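A Day of Visits in Galtholm: Baskets, Bins and a Long Lunch

Dec 12, 2023

Our small housekeeping circle makes one trip every December. We are people who like storage, cleaning and well-kept rooms, and we visit places where such things are made, sold or used. This year we chose Galtholm, because three addresses there had agreed to receive us on the same day. I promised to write the report for those who stayed home. Please excuse my English, I am still learning it.

Morning: the Curnell warehouse

We started at Curnell, who sell household plastic to shops. The warehouse is long and quite cold, so I advise a good coat. There are 700 different articles in the catalog, and it seemed to me that most of them have a lid. The lady at the desk let us open everything. She told us that customers often buy bins that are too deep, and then the things at the bottom are forgotten for years. I recognized my own cellar in this.

I bought a set of drawer dividers for 4 dollars. The prices for single pieces are fair, but they accept only cash.

Before noon: the open room at Fesov

Fesov is a short walk from the warehouse, across the bridge. They had their open day, and the visitors could go in and out as they liked. I spent most of my time at the wooden table, where the subject was sorting and stacking of simple containers: green baskets and white bins, the kind that many of us have under the sink.

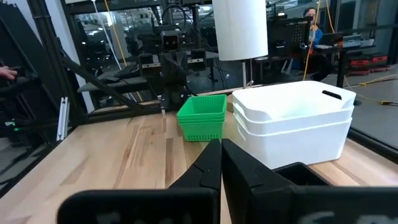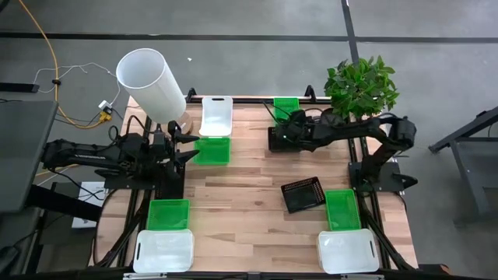
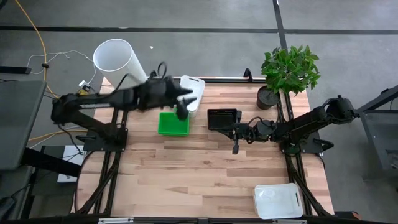
Green baskets and white plastic containers, on the pale wooden table at Fesov.

What I liked is that the containers were of ordinary types. The green baskets have holes in the sides, so air can pass, and I would use them for onions or for clothes pegs. The white bins go one inside the other, and three of them together make a neat pile with the rims showing. A dark slot near the top of the bin is the handle. I have carried bins without handles up the stairs, and I know the difference.

Some members of our group discussed for a long time if it is better to sort by color or by size. I am for size. When the large pieces are together, the small ones find their place easily. Others said that color is quicker for children, and I must admit that this is also true.

I also liked the plant with its glossy leaves at the corner. A working room becomes more friendly with something green in it, and I have moved one of my own pots to the laundry room after this visit.

Afternoon: lunch and the Alvarado shop

We ate near the station. The soup was excellent, the service slow, and for this reason we came late to Alvarado. It is a family shop for brooms, brushes and woven goods, with a small workshop behind. We watched the binding of a hand brush, which takes seven minutes when it goes well. The woven baskets are beautiful but expensive. The biggest one cost 69 dollars, and two of us still wanted it. It did not fit in the luggage rack of the bus, so it stayed in the shop.

Practical notes

The bus to Galtholm leaves from the lower square and the ticket is valid for the return. Fesov has no cloakroom, so you must carry your coat. At Alvarado there are two steps at the entrance and the door is narrow. Curnell closes for lunch and does not open again before two o'clock.

For next year there is a proposal to see a paper mill. If you know one that receives groups in winter, please write to me before the spring meeting.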